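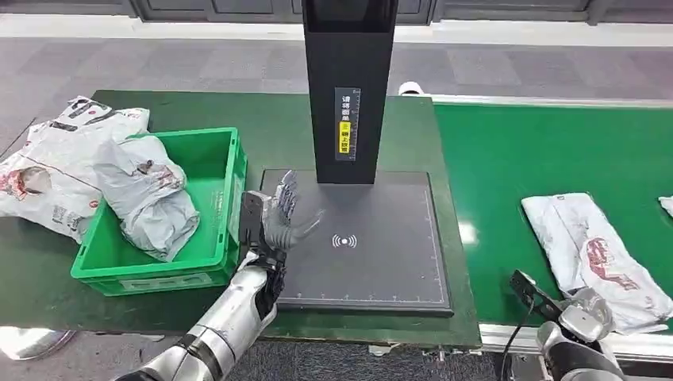 Scanning post and pad on a green work table

Vedura bottled cocktails – your questions

What's in the box?
Each box holds 4 bottles, two of each flavour you pick. The Harton is gin, grapefruit and rosemary. The Samholm is aquavit, apple and dill. The Furukawa is shochu, yuzu and ginger, and it's the driest of the three.

Do I need to add anything?
Only ice. Chill the bottle, pour 117 mL over a large cube and stir for a few seconds. The Furukawa also takes a splash of soda if you like a longer drink.

Should I shake them?
The Samholm, yes. The apple settles at the bottom, so turn the bottle over a couple of times before you open it. The other two are clear and don't need it.

How long do they keep?
Unopened, keep them in a dark cupboard and go by the date on the neck. Once opened, put the bottle in the fridge and finish it within 2 weeks. The colour of the Harton fades a little after opening – the flavour stays the same.

Who makes the recipes?
Cauã Teixeira wrote the Harton and the Samholm. Takumi Sakamoto wrote the Furukawa and is working on a plum version for May.

Is there a version without alcohol?
Not at the moment. We tried one with the Harton and it tasted like cordial.

When do you ship?
The next boxes go out on 17th March. You'll get an email with a tracking number. An adult has to be home to sign for the parcel and show ID.

A bottle arrived broken. What now?
Write to us with your order number and a photo of the box. We'll send a new bottle or refund you for that one, whichever you'd prefer.

Can I return a box?
Yes, if the seals are unbroken. Postage back to us is at your cost.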